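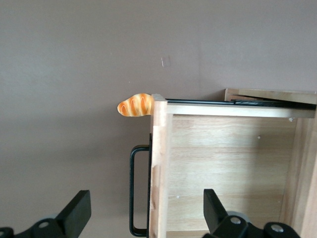

An open drawer in pale wood with a black U-shaped pull; a toy bread roll rests on the corner of the front panel.

Drawer front

A drawer front is the panel that faces the room when a drawer is shut, and the part of the furniture most often blamed for the rest of it. It carries the handle and takes most of the knocks, so small nicks along the exposed edge are common on pale, natural-finish wood.

In many designs the front stands slightly higher than the sides, leaving a raised corner. Manuals do not list this as a shelf. Households with toy food tend to disagree.

Handles

The U-shaped metal pull, or bow handle, joins the panel at 2 points. Minoru Tamura's survey of Midbridge kitchens, published in March, covered 500 drawers and found the bow handle widely liked, chiefly by people hanging dish towels on it.

Runners

Metal slide rails replaced plain wooden runners in much modern furniture. They are quieter, and jam for more interesting reasons.

See also: Cabinet, Dovetail joint, Toy food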